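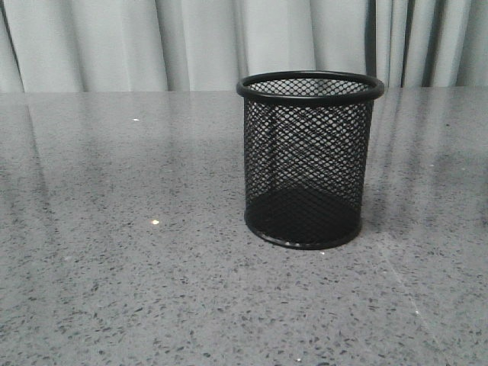

Service Charges in Shared Apartment Buildings: What Buyers Understand Before They Sign
Project report, Kanini Mushi and Bakari Makori
August 7, 2022

1. Why we chose this topic

When a person buys an apartment, the price is discussed many times, but the monthly service charge is often discussed only once. We wanted to learn how clearly this charge is explained to buyers in our town.

2. Method

We studied the papers given to buyers in two buildings, Cudden and Grube. Both are managed by the same company, Skernico. In May we also interviewed seven owners, four from Cudden and three from Grube. Each interview had six questions. Bakari made the interviews and Kanini compared the papers.

3. Results

The Cudden contract gives the charge as one sum for the month. It does not say which part goes to the elevator, the cleaning or the repair fund. The Grube contract has a table with these parts, but the table is on the last page, after the signatures.

Five owners told us they had not read the rules on how the charge can be raised. One owner at Grube received a bill of 552 for roof work in her first year and did not know that the contract allowed it.

4. Limits of the work

Our group of owners is small and all of them live in the building they own. We asked also at a third building, Stodusik, but the manager did not answer our letters.

5. What we suggest

The parts of the charge should be written on the first page, near the price. The buyer should also receive the bills of the last year before paying any deposit.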